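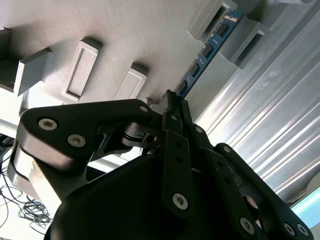
Añadir memoria a un ordenador viejo: ¿merece la pena o es mejor comprar otro?

Publicado en Ordenadores y periféricos — 3 respuestas

Flekville_sur

Buenas tardes a todos. Primero pido disculpas por mi español, lo estudio desde hace pocos años y todavía pienso las frases dos veces.

Tengo un ordenador de mesa marca Indix que compré de segunda mano cuando me mudé a Flekville. Funciona, pero muy lento. Tiene 4 GB de memoria y el disco es de los antiguos, de los que giran. Lo uso para el correo, para las facturas de mi pequeño negocio de costura y para ver videos por la noche. Cuando abro el navegador con varias pestañas y la hoja de cálculo al mismo tiempo, tengo que esperar mucho y a veces la pantalla se queda blanca.

En una tienda de Grirkadville me han dicho que no vale la pena repararlo y me ofrecen uno nuevo por 505 euros. Para mí es bastante dinero. Un vecino opina lo contrario, que con más memoria me dura otros años. No sé a quién debo creer. Mi presupuesto máximo para el arreglo sería 200 euros.

También quiero saber si puedo hacer el cambio yo misma. Tengo destornilladores y paciencia, pero nunca he abierto un ordenador. Muchas gracias por leer.

taller_sinaga

Hola. Depende del modelo exacto, pero para el uso que describes yo no compraría uno nuevo todavía.

Lo primero es mirar qué tipo de memoria lleva. En Windows abre el Administrador de tareas, pestaña Rendimiento, y entra en Memoria. Ahí aparece la velocidad y cuántas ranuras están ocupadas. El tipo (DDR3, DDR4, etc.) es mejor confirmarlo en el manual de la placa o en la etiqueta del módulo, porque la muesca está en un sitio diferente en cada generación y un módulo equivocado no entra.

Para cambiarla:

Apaga el equipo, quita el cable de la corriente y pulsa el botón de encendido unos segundos.
Toca una parte metálica de la caja antes de coger nada.
Abre las pestañas de los extremos de la ranura. En algunas placas se mueve solo una.
Coge el módulo por los bordes, haz coincidir la muesca y empuja recto, con los dos pulgares, hasta oír el clic. Hay que hacer más fuerza de la que uno espera la primera vez.
Enciende y comprueba que el sistema reconoce toda la memoria.

Si el equipo pita y no arranca, casi siempre el módulo está mal metido. Se saca y se vuelve a poner.

Sobre el disco: para mí es más importante que la memoria. Un SSD sencillo cambia mucho el arranque. En mi taller de Sinaga las dos cosas con mano de obra salen por 165 euros, pero si lo haces en casa gastas menos. Antes de tocar el disco haz una copia de las facturas — esto no lo dejes para después.

pan_y_teclas

compra el nuevo y te olvidas, la vida es corta

Flekville_sur

Gracias a los dos. He mirado y pone dos ranuras, una ocupada. El manual dice DDR3. He pedido un módulo igual al que tengo y voy a copiar las facturas en una memoria USB esta noche. El disco lo dejo para agosto, cuando tengo menos trabajo.

Una duda más para taller_sinaga: ¿es obligatorio que los dos módulos sean de la misma marca?

taller_sinaga

Obligatorio no. Yo prefiero que tengan la misma capacidad y la misma velocidad, y mezclo marcas sin problema casi siempre. Si son de velocidad distinta, lo normal es que los dos trabajen a la más baja. Guarda el recibo por si tienes que devolverlo.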